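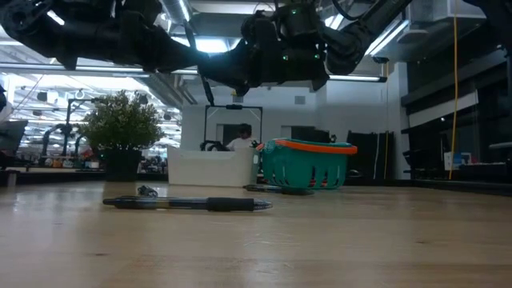 Dana Whitcroft

The Wadinora pen sort is well under way, and I'm so happy with how it's going that I asked for twice my usual space in the newsletter to tell you all about it.

If you missed the first round in September, the idea is very simple. Everyone in the building empties their drawers, mugs, coat pockets and glove compartments of every pen they find, and we sort out which ones still write. Good pens go to the Liltthorpe after-school club, where they get through pens the way my kids get through cereal. Last time we tested 1,132 of them (yes, I kept a tally, on the back of a calendar) and the old calendar has been pinned up by the kettle ever since.

We've kept the setup small this time. It's a light wooden table, a green basket with an orange rim, a white bin beside it and a bushy plant at the end to cheer the whole thing up. I love that basket! The slots in the sides mean you can see how full it's getting from across the room, and it's easy to carry to the sink when it needs a rinse. If you come by with a handful, just lay them flat on the table with a bit of space between them. A pile of pens is surprisingly annoying to work through – the clips hook onto each other and you pick up three when you wanted one.

A few people have asked how I test them, so I'll share my method, which has got much better with practice. Start with the tip. Wipe it on a scrap of paper towel and then draw slow loops on the back of an old envelope. Envelopes are better than printer paper for this, I think it's the slightly rougher surface. Give it ten seconds or so of looping before you give up. If you get a faint line that comes and goes, roll the pen between your palms to warm it and try once more. I've rescued so many this way, including a lovely old blue one that wrote like new after two rounds.

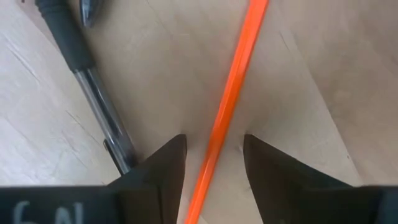

My favorites are the plain black ballpoints with a clear barrel and a rubber grip. They're nothing fancy, but you can look straight through the plastic and see the ink tube, and the grip makes a big difference if you're writing for longer than a shopping list. They also come apart easily, so if the tube has run out you can put another in and keep the rest. I had no idea how many kinds of refill there were until I stood in Govindasamy Stationers in Fultport with a pen in each hand, trying them for length. They were very patient with me, and I came home with a pack of 23 that fits nearly everything I'd brought.

Caps are the other thing. Please, please send the caps along with the pens, even when they've parted ways! Loose caps and odd tips are always welcome, and matching them up is the bit I enjoy most. I do it with the radio on and a cup of tea at the far end of the table, well away from the ink.

Pencils, markers and highlighters can come too, in a separate bag if you have one. Anything long and thin that you can't put a name to, send it over and we'll work it out together. I'd like to get 300 good writers to Liltthorpe in this round, and from what's been turning up in my mail tray I think we'll get past that without much trouble.

The last day to drop things off is March 31, 2021. After lunch is best, when I'm most likely to be at my desk, but you can also leave an envelope in my tray with "pens" written on the front – it's a nice touch if you write it with one of the pens inside, and then that's one less for me to test.

If you've got a spare shoebox with a lid, bring that too. I need 2 for the trip to Liltthorpe, and the one I've got has a hole in the corner.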